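Chapter 4
Joining and Fixing

4.1 Why parts are made to fit

Most of the things we use every day are made from more than one part. A chair has legs, a seat and a back. A kettle has a body, a lid and a handle. The designer has to decide how these parts will be held together, and whether anyone will need to take them apart again.

A permanent joint, such as a weld or a glued seam, is meant to last for the life of the product. A temporary joint can be undone. Nuts and bolts, zips, press studs and toy bricks are all temporary joints. Toy bricks use a friction fit: one part is made very slightly larger than the space it goes into, so the two grip each other when pushed together.

The small difference in size that a maker will accept is called the tolerance. If a peg is meant to be 16 mm across and the tolerance is 2 mm, it will be sloppy in some holes and will not enter others. A tighter tolerance gives a better fit but costs more to produce.

In this chapter you will:

compare permanent and temporary joints
measure pegs and holes and work out the clearance between them
study the Mowat shelf, which is sold flat and put together without tools
plan a joint of your own and test it with a load of 50 newtons

You will need your notes on materials from Chapter 3. Keep your measurements, as they are used again in Section 4.6.

Key words: clearance, friction fit, permanent joint, temporary joint, tolerance
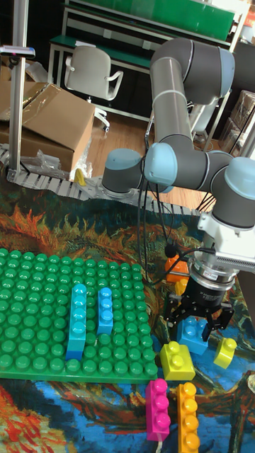

Leobardo Cárdenas thinks the friction fit should be taught before glue: "Pupils can pull it apart and try again, and they learn more from a joint that comes out loose than from one that has set."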